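Ticket 303 – White table rocks and the tray slides
Opened by: Aoife Lenihan
Site: Portela, upstairs room
Status: Solved

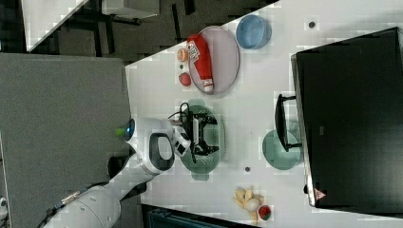 Hello again! The table has been a joy since we got it in December, but it has started to rock whenever someone leans on the long edge. The big round tray creeps towards the middle and fruit rolls about. I've tried a folded beer mat under one leg (better for an hour, then worse) and swapping the tray to the other side (no change at all).

Thursday, January 2, 2020
Reply from Yiğit Ertürk, Odo support

Lovely clear report, thank you! Please take the beer mat out first. Then clear the top, get a second pair of hands and turn each foot anticlockwise until it just touches the floor. Nip up the 8 bolts underneath afterwards – hand tight plus a quarter turn. Leave it overnight before you judge it.

Aoife Lenihan

Did all that. Two bolts were properly loose! The rocking has gone, I could dance on it. The tray still slides a bit if you put the colander down hard next to it.

Yiğit Ertürk

Brilliant news on the bolts! For the tray, try a Skudetti grip mat, the 72 cm one, trimmed to sit just inside the rim. Wash the tabletop with warm soapy water and dry it well before you lay the mat.

Aoife Lenihan

Mat's down and the tray stays put, even with a full bottle of sauce on it. So pleased! Happy for you to close this one – I'll open a new ticket for the squeaky stool.

Closed by Y. Ertürk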